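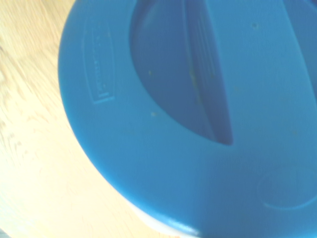
Search this site
Enter keywords
Go

Larden Project - Frequently Asked Questions

We get a lot of mail about Larden, most of it very kind, and many of the same questions come up, so I've tried to gather the answers in one place. I've kept things in everyday words wherever I could. If you want the math, it's in the paper, and you're welcome to write to me about that too. - Yevdokiia Lysenko

What is Larden, in a sentence or two?

Larden is a way of teaching a robot arm to open, close, lift and line up container lids using mostly what a small camera near the gripper can see. The part we think is new is how it decides when it has seen enough of a lid to go ahead and touch it. We call that part the "look budget," and most of the questions below come back to it sooner or later.

Why lids, of all things?

I do get teased for this one! Lids are wonderful little problems. They're round, so there's often no obvious front. They have rims, dips, ridges and raised bits, and some of those are good places to put a finger and others are there for looks or for venting steam. And people use them every day without thinking, which means that anyone who watches our robot can tell right away whether it did a decent job. I also happen to own far too many storage containers, so we had a head start on materials.

Why does the camera work so close in? Wouldn't it be easier to see the whole lid?

It would be easier to see it, yes, and we do take one wider view at the beginning of each attempt. The trouble is that the last few inches are where things go wrong. By the time the gripper is near enough to do anything, a lid is bigger than the view, and you may have only a piece of rim and a bit of the middle to go on. Many earlier systems (ours included, I'm sorry to say) more or less closed their eyes at that point and trusted the plan they'd made from farther away. Larden keeps looking. It works out where the center of the lid ought to be from whatever stretch of curve it can find, and it keeps fixing that guess as it moves.

How does it find the place to grip?

It makes a kind of map of the surface, marking each patch by how likely it is to be a graspable edge. We trained this part mainly on shading, because a one-color plastic lid gives you very little else. A recess is darker than the flat top, a rounded rim usually carries a thin highlight, and a ridge tends to have a shadow on one side. None of those clues is reliable by itself. A highlight can slide a long way if you move a lamp. So the model looks from 7 slightly different positions, and it only trusts the clues that behave the way a real edge would behave when the camera moves.

What about logos, crumbs and smudges?

Such a good question, and it cost us most of a spring. Raised lettering and embossed rings look a great deal like grip features to a model that hasn't been told otherwise. Our early versions would go straight for a brand plate and try to pinch it. Small specks were a different sort of trouble, since the tracker would latch onto one and treat it as a landmark, and that's fine right up until the crumb shifts. We stopped wiping the lids between attempts after that, and we now ask the model to predict the height of a feature along with its outline. Anything too shallow to hold gets a low score.

How much data did you use?

The main set has 1093 attempts, covering 66 different lids. We held 15 of those lids back completely, so the model never met them until test day. I know that's a small set by current standards. We wanted to find out how far careful looking could take us before we reached for more data, and I'd still make that choice again.

And how well does it work?

Better than our baseline, and not as well as I'd like. The biggest gain was in attempts that began with the lid well off center, where the old method tended to slip off the rim. Screw-on lids improved a little. Clear lids barely improved at all, and you'll find a rather frank section about them near the back of the paper. We compared against Varkosier, which was our own previous system, so please don't read the result as a ranking against anybody else's work.

What exactly is the look budget?

Every extra look takes time, and a robot that studied each lid forever would be no help in a kitchen. So we give it an allowance. After each view it estimates how much its answer would be likely to change if it looked again. If the answer is "hardly at all," it goes ahead and grips. If the allowance runs out first, it backs away and starts over from the wider view. We tried letting it grip anyway on its best guess, and the number of dropped lids went up enough that we put the old rule back.

Does lighting matter?

Very much so. Strong light from one side is helpful for the shading clues and terrible for the tabletop, which can wash out nearly to white. Larden copes as long as the rim stands out from whatever is underneath. A white lid on a pale table under a bright lamp is still our worst case - if you have ideas, please do write.

Can I run it on my own arm?

Probably, if it has a wrist camera and you can read the joint positions at the same moment as the picture. That second part trips people up. If the two drift apart, the height estimates go bad in a way that's hard to spot. The Tkachuk calibration notes explain how to check, and I'd set aside an afternoon for it with a pot of coffee.

What's next?

Zilell, our follow-on project, takes the same idea to jars and bottle caps, where the gripper has to keep turning as well as holding. We hope to share the first results in April.

Related pages
Larden: reading the paper without the math
Tkachuk calibration notes
Varkosier archive
Zilell project updates
Clear lids: what we tried

Sign up for our newsletter to hear when new questions are added. You can unsubscribe at any time.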